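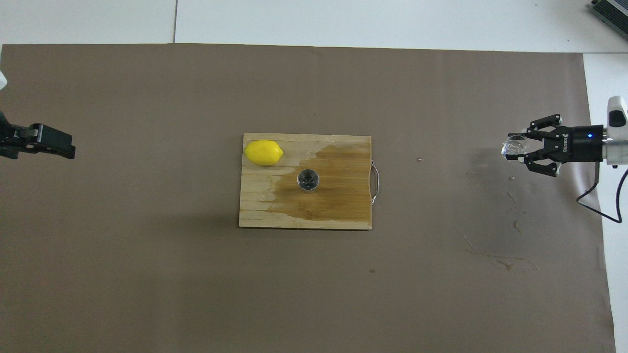 August 10, 2021

Pouring task again. Started at the leader arms before breakfast and got through the first 30 demonstrations without a fault. Britt-Marie Hellström logged, I drove. We swap after every 30 now because my wrists go stiff and the trajectories show it. You can see it in the joint plots, a small shake at low speed that wasn't there in the first hour.

Target for the pouring set is 148 clean episodes by the end of the week. Clean means no pause longer than 7 seconds, no contact with the rim of the jigger hard enough to shift it, and the lemon left alone. The lemon is a distractor. Ama wants it in a different spot from time to time so the policy doesn't learn to use it as a landmark. I moved it and wrote the move in the log, which I forgot to do in May and paid for later.

The right arm does all the work in this version. The left stays parked. I kept wanting to steady the jigger with it, which is what a person would do, and had to take my hand off the left leader to stop myself. Any drift on that side goes into the data as an action. Tomorrow I'll lock the left leader in software and stop relying on willpower.

Main difficulty is depth. From the head view the jigger is a circle and the clear cup is mostly highlights, so I can't judge the height of one over the other. 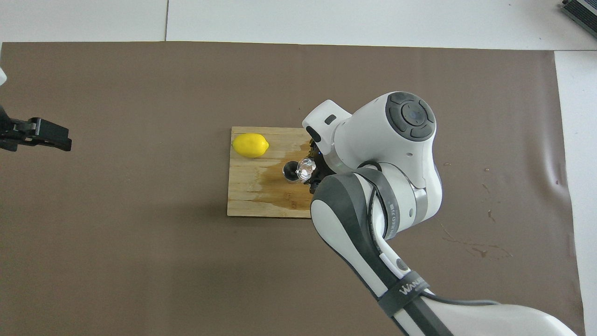 What works is to come in high, line up in the head view, then switch my eyes to the fixed view for the descent. It costs a second or two per episode. Britt-Marie does it the other way around, side view first, and her times are a little shorter than mine. We agreed not to standardize. Two styles in the set should be fine as long as each one is consistent with itself, though Fagerlund's notes on the earlier runs argue the opposite. I'd like to see the comparison before I believe either.

Grip force: dropped it one step after the second block. At the old setting the clear cup flexed and the tilt angle in the log no longer matched the real tilt. At the new setting it slips if I rotate the wrist too fast. Kept the new setting and slowed down.

The board is stained dark over a large area. Ralitz asked on the call whether we should swap it for a dry one each block. I said no. The stain changes over a session and the policy will have to cope with that anyway. Ama Laryea agreed, with the condition that we note the board state at the start of every block. Added a column.

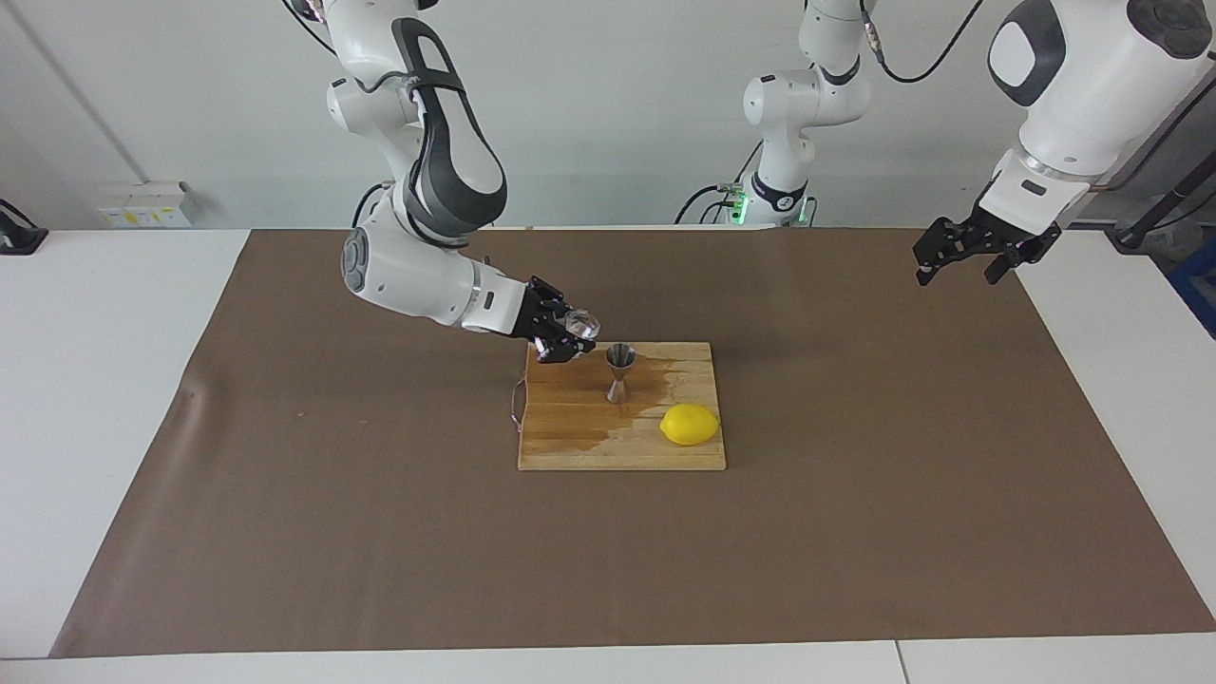 Right arm over the board, fixed camera. Left arm parked.

Afternoon was worse. Lost part of a block to a dropped connection on the right leader, reseated the cable, lost another two episodes, restarted the Stulla recorder, fine after that. Timestamps on the wrist stream were off by almost 30 milliseconds before the restart. I marked those episodes for review and did not delete them.

Still to do: left leader lock, check the timestamps, move the lemon again before the first block, ask Mistmont when the spare gripper fingers ship. Britt-Marie has the first shift.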